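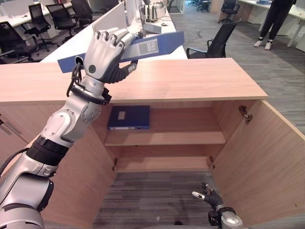 Una carpeta de anillas azul, sobre el mostrador.

¿Cómo sé qué guarda de mí una tienda en la que compré una sola vez?

Danjuma Nwosu

Buenas. En junio compré una lámpara en la web de Grernari. Una. No me hice socio, no pedí tarjeta de puntos y desmarqué todas las casillas que encontré, incluida una que estaba escrita en gris sobre gris, cosa que les agradezco porque mantiene la vista en forma.

Desde entonces recibo correos de Grernari, que tiene un pase, pero también de una tal Wako, que vende seguros para mascotas (no tengo mascota), y de algo llamado Sikovska, que todavía no sé si es una aplicación, una consultora o un yogur. Todos me llaman por mi nombre de pila y con mucha confianza.

Lo que me inquietó fue otra cosa. Abrí el aviso de privacidad de Grernari y dice que pueden compartir datos con «socios seleccionados». Hay un enlace. Lo abrí. La lista tiene 227 empresas. Si eso es una selección, me gustaría ver a los descartados.

Mis dudas:

¿Puedo exigirles que me digan qué tienen exactamente y a quién se lo han pasado? ¿Tengo que mandarles el DNI escaneado, como pide el formulario? Me parece curioso tener que darles más datos para saber los que ya tienen. ¿Y sirve de algo borrar la cuenta, o solo me borra a mí la vista de la cuenta?

Vivo en España y la tienda tiene la dirección en Madrid, por si influye. Gracias de antemano.

Teclado_sin_ñ

Usa un correo distinto para cada tienda y listo. Yo tengo 9 y duermo de maravilla. También puedes poner un bloqueador de rastreadores en el navegador, hay varios gratis.

Lo de los correos de seguros márcalo como spam y olvídate.

marisa_archivos

Lo de los nueve correos está muy bien para la próxima lámpara, pero la de junio ya está comprada. Voy por orden.

Sí, puedes pedirlo. Se llama derecho de acceso y está en el artículo 15 del Reglamento General de Protección de Datos. Tienen que decirte qué datos tratan, para qué, cuánto tiempo piensan guardarlos, de dónde los sacaron si no se los diste tú y a quién se los han comunicado. Pide expresamente los destinatarios concretos, con nombre, porque si no te contestarán con «categorías de destinatarios», que es la manera elegante de no contestar. También tienes derecho a una copia de los datos, y la primera es gratis.

Escribe al correo que figure en el aviso de privacidad para estas cosas, que suele estar al final, después de varios párrafos sobre lo mucho que les importas. Manda el mensaje desde la misma dirección con la que compraste e incluye el número de pedido. Tienen un mes para responder, ampliable otros dos si el asunto es complejo, y si lo amplían deben avisarte dentro de ese primer mes.
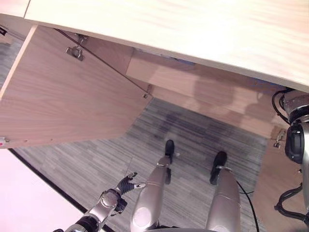

Guarda todo lo que mandes y todo lo que te respondan, con sus fechas. Yo lo imprimo, qué le vamos a hacer, soy de otra época y los buzones me los vacía el proveedor cuando le apetece.

Con el DNI, calma. Solo pueden pedirte información adicional si tienen dudas razonables sobre quién eres. Si escribes desde el correo del pedido y das el número, yo contestaría que con eso ya te pueden identificar y que te expliquen por qué no les basta. Si al final lo envías, tapa la foto, la firma y todo lo que no haga falta, y escribe encima para qué es y a quién va dirigido.

Borrar la cuenta no es lo mismo que pedir la supresión de los datos. Pide primero el acceso y después la supresión, en ese orden — al revés te contestarán tan contentos que ya no tienen nada que enseñarte. Y no esperes que desaparezca todo: la factura tienen que conservarla unos años por obligación fiscal. Para la publicidad usa el derecho de oposición. Ahí no hay debate que valga, cuando te opones a la mercadotecnia directa tienen que parar.

A Wako y a Sikovska escríbeles aparte y pregúntales de dónde sacaron tu dirección. A mí una empresa de reformas, Usen, me mandó 400 líneas de historial en una hoja de cálculo, y en una columna ponía que yo era «propensa a jardín». Vivo en un cuarto sin balcón.

Si pasa el plazo y no dicen nada, reclamación ante la Agencia Española de Protección de Datos. Se presenta por internet y no hace falta abogado.

Danjuma Nwosu

Gracias, Marisa. Enviado a los 3 desde el correo del pedido, sin DNI. Grernari me ha devuelto una respuesta automática en la que me agradece el interés por sus productos y me ofrece un descuento en pantallas de lámpara.

Teclado_sin_ñ

Pues el descuento yo lo miraría.

marisa_archivos

Guarda también esa respuesta, que lleva fecha y hora y acredita que lo recibieron. El mes cuenta desde ahí.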